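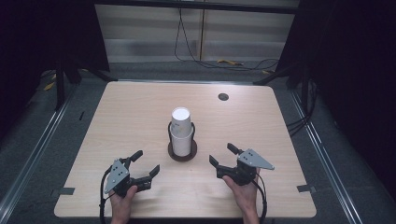

Valter Aasen
モデレーター(水・抽出カテゴリ担当)

硬い水でコーヒーを淹れている人の意見を聞きたくて立てました。

引っ越してから、同じ豆を同じ挽き目で淹れても味が平板になりました。豆はPetekの中浅煎りで、前の家では酸味がはっきり出ていたものです。今は酸味が引っ込んで、後味に粉っぽい重さが残ります。ミルの刃を掃除しても、湯温を上げても下げても変わりませんでした。

水道局の資料では硬度はドイツ硬度で14。手持ちの導電率計で蛇口の水を測ると447 µS/cmでした。前の家の水は測っていませんが、やかんに白いものが付いた記憶がないので、かなり軟らかかったはずです。

ひとまず、蛇口の水、Mernuraのポット型浄水器を通した水、市販の軟水のボトルで淹れ比べました。器の形や厚みで印象が変わるのが嫌なので、飲み比べのときは全部白い紙コップにしています。

結果は、ボトルの軟水が一番明るい味、Mernuraがその次、蛇口が一番重い味でした。ただ、ボトルの水を毎日買って運ぶのは現実的ではないと思っています。

聞きたいのは、浄水ポットで十分と考えるか、もっと手をかけて水を作るべきか、という点です。やかんの石灰の話も歓迎します。

damir_shehu
一般メンバー

うちも同じような硬さの水です。ポット型で十分だと思います。

カートリッジを替えた直後と、替える前の週とでは味が全然違います。説明書に書いてある交換時期は軟らかい地域を含めた目安なので、硬い地域だともっと早く力が落ちます。Valterさんのカートリッジは使い始めてどのくらいですか。古いなら、そこを先に確認したほうがいいです。

Valter Aasen
モデレーター

3週間です。まだ替えどきの表示は出ていません。

damir_shehu
一般メンバー

表示は日数で出しているだけの機種が多いです。水の量も硬さも見ていません。煮物やパスタの湯にもポットの水を使っていたら、3週間でもう終わりかけていることはあります。

Amra Kadrić
一般メンバー

私は反対の意見です。ポット型はやめました。

理由は味が毎日少しずつ動くことです。新しいカートリッジの最初の数日は、水が軽くなりすぎて酸が尖ります。そのあとちょうどいい時期があって、それから重くなっていく。豆のせいなのか水のせいなのかわからなくなるので、挽き目を合わせる作業が全部無駄になります。

今は蒸留水に重曹と硫酸マグネシウムを溶かした濃縮液を足して使っています。濃縮液は冷蔵庫に入れておいて、淹れる日に薄めるだけです。いつ淹れても同じ水になります。

mirsad.peric
一般メンバー

蒸留水を買うなら、結局ボトルを運ぶのは同じでは。

Amra Kadrić
一般メンバー

5リットルの容器で買っています。コーヒーにしか使わないので、そんなに減りません。料理や飲み水は蛇口のままです。家じゅうの水をどうにかしようとするから大変になるのだと思います。

mirsad.peric
一般メンバー

自分は蛇口の水のまま飲んでいます。

重い味になるのは確かですが、それなら深めの焙煎を買えばいいだけです。硬い水は酸を打ち消すので、もともと酸の少ない豆なら困りません。祖母の家もこの水でずっと淹れていて、まずいと思ったことはない。浅い焙煎の豆にこだわって水を作り直すのは順番が逆に感じます。

Valter Aasen
モデレーター

豆を変えるのは考えました。ただ、好きなのがこの豆なので、できれば残したいです。深煎りが嫌いなわけではなく、冬は買います。

Bláthnaid Egan
一般メンバー(抽出講習の元講師)

少し整理させてください。「硬度」とまとめて呼んでいるものの中に、二つ別の話が混ざっています。

ひとつはカルシウムとマグネシウムの量。もうひとつは炭酸水素イオンの量で、アルカリ度と呼ばれるほうです。酸味が消えるのは主に後者の働きです。水道局の資料に硬度しか載っていなくても、問い合わせればアルカリ度も教えてもらえることが多いです。水槽用の試験紙や滴定キットでも測れます。

導電率計の値は、溶けているもの全部の合計に近い数字です。何が溶けているかはわかりません。447という値だけでは、アルカリ度が高いのか、別の塩類が多いのかは言えないです。浄水ポットの前後で数字があまり下がらないのに味がよくなる場合もあります。

それから、試しにすぐできる方法がひとつあります。蛇口の水とボトルの軟水を半分ずつ混ぜて淹れてみてください。それで満足できる味なら、蒸留水から作る必要はないと思います。ボトルの減り方も半分になります。

damir_shehu
一般メンバー

混ぜるのはいいですね。盲点でした。

沸かして冷ますやり方はどうですか。沸騰させると石灰が落ちるので、上澄みを使えば軟らかくなると聞いたことがあります。

Bláthnaid Egan
一般メンバー(抽出講習の元講師)

一時硬度と呼ばれる分は落ちます。しばらく沸騰を続けて、冷まして、沈むのを待って、上だけをそっと移す。理屈は合っていますが、朝の一杯の前にやる作業としては長いです。前の晩に仕込めるならどうぞ。

Amra Kadrić
一般メンバー

それを一時期やっていました。やかんの内側がひどいことになります。

mirsad.peric
一般メンバー

やかんといえば、石灰取りは何を使っていますか。うちはDrireroの電気ケトルで、底が真っ白です。酢でやったら台所に臭いが残って家族に文句を言われました。

Valter Aasen
モデレーター

クエン酸の粉です。水を入れて沸かし、スイッチを切ってそのまま置いて、流して、水だけでもう一度沸かして捨てています。臭いは出ません。

damir_shehu
一般メンバー

クエン酸は熱いまま長く置かないほうがいいです。濃いと、今度はクエン酸カルシウムが底に固まって取れにくくなります。自分はそれでケトルをひとつ捨てました。ぬるま湯で溶かして置くほうが安全です。

mirsad.peric
一般メンバー

なるほど、ぬるま湯でやってみます。

ただ、底の石灰は飲んで害があるものではないし、見た目だけの問題だと思っていますが。

Amra Kadrić
一般メンバー

見た目だけではないです。厚くなると沸くのが遅くなりますし、剥がれたかけらがドリッパーに落ちます。エスプレッソマシンだと細い管が詰まるので、修理代の話になります。

mirsad.peric
一般メンバー

マシンは持っていないので、そこは自分には関係ないかな。言いたいことはわかりました。

Valter Aasen
モデレーター

遅くなりましたが、混ぜる方法を試したので書いておきます。

蛇口とボトルを半々にした水は、Mernuraを通した水より好みでした。酸味は戻りましたが、ボトルだけのときのような軽さまではいきません。ボトルの割合を増やすと明るくなる代わりに、後半が物足りなくなりました。自分には半々が合っているようです。

Mernuraのカートリッジも新品に替えて、同じ日に並べて飲みました。前回よりずっとよくなっていて、Damirさんの言うとおり、古いほうはもう効いていなかったのだと思います。新品の水と半々の水は、順番を入れ替えて出してもらったら、どちらがどちらか当てられませんでした。

Amra Kadrić
一般メンバー

新品同士で比べればそうなります。しばらくしてから同じ比較をやってほしいです。

damir_shehu
一般メンバー

そのころには替えればいい話では。カートリッジ代と蒸留水代、どっちが高いかは地域によるでしょうけど。

Bláthnaid Egan
一般メンバー(抽出講習の元講師)

どちらでも構わないと思います。毎回比べるときは、淹れてから飲むまでの時間も揃えてください。温度が下がると酸の感じ方が変わるので、最初に淹れたカップが不利になったり有利になったりします。

アルカリ度はわかりましたか。

Valter Aasen
モデレーター

水道局に問い合わせて返事待ちです。年末なので1月になると言われました。数字が届いたらこのスレッドに貼ります。

それまではポットを続けて、ボトルは来客のときに混ぜて使うつもりです。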